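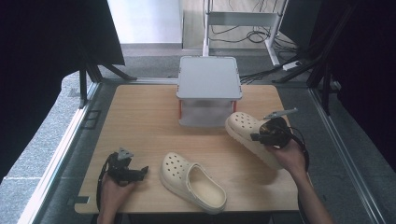 Home Opinion House & Yard Archive Contact

Shoes Belong Off the Floor

Last updated Aug 1, 2022

I have lived in four apartments, and every one of them had a pile of shoes inside the front door. People treat the pile as a fact of life. I think it is a bad habit with an easy fix, and the fix is a small raised shelf.

A low stool will do. It needs a flat top big enough for one pair and some space underneath for another. Mine came from Farkevari and cost less than the shoes I keep on it. Hellwig sells a tall rack that holds far more, and I owned one in Gisenitz. I filled it in March and stopped seeing what was on it by summer. Half of those shoes I never wore again.

Clogs are the best argument for a small shelf. They are the pair you put on to take out the trash or get the mail, so they come off in a hurry and end up wherever your feet were. One lands by the mat and the other goes under the coats. Pale ones also show every mark when somebody steps on them. Put them up side by side, toes to the wall, and you can get into them again without hunting.

I know the usual objection. A family of five can't live with a shelf that holds two pairs. But the shelf is only for what gets worn every day. Boots and dress shoes can go in a closet. If the children need their own stool, get a second one before you get a bigger one, and put it where they drop their shoes now.

Closed cabinets don't work for me either. The Firidex one in our building's entry has doors, and people leave their shoes in front of the doors.

My hallway is 61 inches wide. With the shoes up, I can sweep it in one pass, and I do it more often than I used to.

1036 shares 4 comments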